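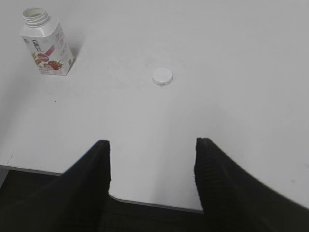

4.2 White containers on white surfaces

The second part of the survey deals with the contrast between everyday containers and the furniture on which they are placed. In the interviews, older residents of Drota and Cadham spoke about this problem more often than about small print, which we had expected to be the main complaint. Many kitchens in both towns were renewed in recent years, and a light color was usually chosen for the work surface. A white tabletop with a slightly gray tone gives almost no background for a white cup, a pill jar or a yogurt pot, and its front edge may be marked only by a thin line of shade. Residents with reduced vision told us that they find such objects by hand, moving the palm slowly over the table, and that they sometimes push them over before they find them.

The questionnaire was sent to 1494 households and 958 of them returned it. Each household was asked to name the objects that are difficult to see at home and the place where this happens. The answers were then grouped by room and by the color of the surface. Cups and lidded jars were the objects named most often, followed by plates and by the caps of bottles. Glass objects were treated in a separate group, as the difficulty there comes from transparency and needs another explanation.

An object of one color is seen mainly by its shading. When the light comes from one side, the bright part and the gray part of the object help the eye to understand its form. When the light is even, this help becomes weak. Several respondents wrote that they see a cup well in the morning, near the window, and lose it in the evening under the ceiling lamp. The form of the object also matters. A wide rim gives a second outline around the first one, and the small shadow between the two can be easier to notice than the color.
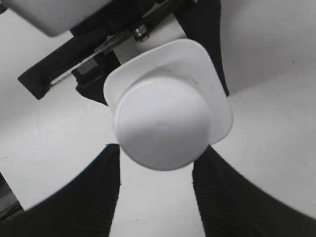
Figure 5. White plastic cup, upside down, with a wide rim behind the cup bottom.

In the cup of Figure 5 the rim is lighter than the round bottom, and a ring can be seen where the two meet. We used differences of this kind when we prepared the contrast scale, which goes from 0 (no visible outline) to 100 (black on white). The scale is a simplified form of the one proposed by Lu for stair edges. It was changed in two points: the distance of viewing was made shorter, and the lamp was placed above the table and not behind the observer.

Labels were the subject of a separate question. Most respondents use the label to find the object first, and to read it only later. For this purpose the words are less important than the size of the colored area. A pale label with thin red or pink lines gives little help, and it gives still less when the jar has fallen on its side and its flat end is turned to the person. From that direction a white jar shows mainly a plain disc. Some households solve the problem with a rubber band or a piece of colored tape around the cap. In Cadham we also met residents who keep all white containers on a dark tray. This solution costs very little, and we included it in the home trial with the Bultix tray, described in Section 5.

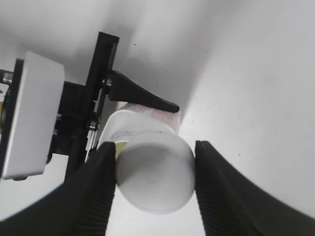 4.3 Limits of the survey

The answers describe what residents remember, and memory may favor the unpleasant cases, for example a broken cup. We did not measure the light in the homes. The color of the surface was also reported by the residents themselves, and the words "white," "cream" and "light gray" were probably not used in the same way by everybody. For this reason the three colors were joined in one group before the analysis. Households where the questionnaire was filled in by a relative were kept in the sample, but their answers on evening light were left out.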